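Home Stories Authors Archive Submit Search

Search this site Enter keywords Go

The Bridge at Luston

by Rowena Bautista

My father cleaned his teeth at the kitchen sink, in front of everybody, and he put them back in his mouth only when the coffee was ready. My mother had asked him for years to do this in the bathroom. After she died he continued at the kitchen sink, but he turned his back to us, and I understood that it was for her.

He was a ferryman. He took people from Luston to Callico and back, seven times in a day, and in July nine times, because then the fruit pickers came. The boat was named Uvari. He did not choose this name, it was painted on her when he bought her, and he never learned what it meant. When passengers asked him, he told each one something different. To a priest he said it was a saint. To a young woman with a suitcase he said it was a wind that brings people home.

I was 17 when they started to build the bridge. The engineer was called Ikeda, a polite man with very clean shoes, and he had to cross the river every morning to look at his work. There was no other way to reach the Callico side. So every morning my father carried, for a small coin, the man who was finishing his job for him. I thought this was a terrible thing. I told my father he should make Ikeda swim.

"He pays," said my father. "Also, he sits still. Most people don't sit still."

They talked very little in the boat. Sometimes I went with them before school, and I sat on the ropes and listened to them not talking. Ikeda held his papers inside his coat so that they would not get wet. My father looked at the water. Once, in the middle of the river, Ikeda asked how deep it was there, and my father said forty-nine feet when the snow is melting. Ikeda took out a pencil. After that he asked a question on every crossing, and my father answered it, and I was angry with both of them.

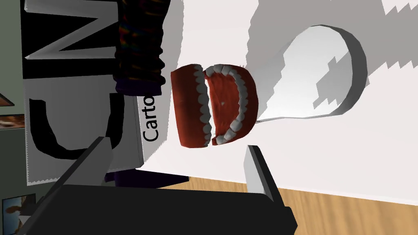 In the second winter a chain broke on the Callico side and hit the boat when my father was tying her up. He was not badly hurt, but he fell with his face on the rail and his teeth went into the river. He came home with his hand over his mouth. He didn't want to speak, and for two weeks he really did not speak, not to me and not to the passengers. He pointed at the box for the coins, and people paid and looked at their knees.

Then Ikeda came to our house. It was evening and I was peeling potatoes. He stood in the door with his clean shoes and he said that he had written to a dentist in the city, that the company would pay, and that my father must go on the morning train. My father shook his head. Ikeda said, "I have 2 more questions about the river, and I can't ask them to a man who doesn't answer."

My father made a sound. It took me some time to understand that he was laughing.

He went to the city and he came back with new teeth, which were too white and too straight. He looked like a man in an advertisement for soap. For a month he whistled on every S, and the children in the boat asked him to say "seven sisters" and he said it for them.

The bridge opened on 15th September. There was a band, and the mayor cut a ribbon, and people walked across with their hats in their hands as if it was a church. I looked for my father, and he was not in the crowd. I went down the steps to the landing and I found him in the Uvari, with the oars out of the water. Ikeda was sitting in his usual place.

"You don't go over your own bridge?" I said to him.

"I have a ticket," said Ikeda. He showed it to me. My father never gave tickets, but on this day he had cut one from the lid of a shoe box and written the date on it.

They went out. I stood on the landing and I watched the boat go under the middle arch, where the music was falling down from above - trumpets mostly, and not very good ones. I could see that Ikeda was asking something, because he leaned forward with his hand behind his ear. My father stopped rowing to answer. He talked for a long time. He put down one oar and showed something with both hands, a wide thing and then a narrow thing, and the boat turned slowly sideways in the current and neither of them took any notice of it.

I waited until the band had finished. Then I went home and put the coffee on.

Contact | Copyright Rowena Bautista, all rights reserved | Back to top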